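4.2 What ends up in the bedside drawer

We had expected, going in, that the kitchen would give us most of our material on small household storage, and so it was a pleasant surprise to find how much people wanted to tell us about the nightstand. Of the 443 storage places logged in the Porndale homes, the bedside drawer was the one our hosts talked about longest and with the most affection. Owino's early work on bedroom furniture treats it as a place for things needed at night – a lamp, a book, a glass of water. The homes we visited in September were a good deal looser than that, and soft goods, wrappings and small odds and ends shared the same few inches of wood quite happily.

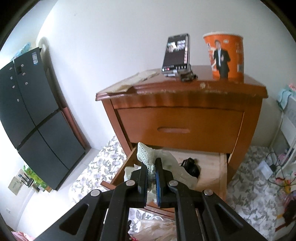 Figure 7. A nightstand with its lower drawer pulled out; a pale green knitted cloth and a crumpled plastic bag are at the drawer, and a paper cup and a phone in its stand are on the top.

It helps, we think, to consider the top and the drawers as two separate kinds of place. The top holds what is in use or within easy reach, and it changes through the day, so that a visit at four in the afternoon and another after supper may find quite different things there. The lower drawer changes slowly. Mercy Makori, who kept the household diaries for this part of the study, came to call it "the drawer of later," and the name stuck with all of us. Cloth goes in folded and comes to rest however it likes, and plastic bags are kept because they are still good – a phrase we heard in some 2 homes out of every group of 7.

Saduder and Kondska, the two neighboring districts, are taken up in the next section, where bedrooms are larger and the nightstand often has a chest of drawers to share the work.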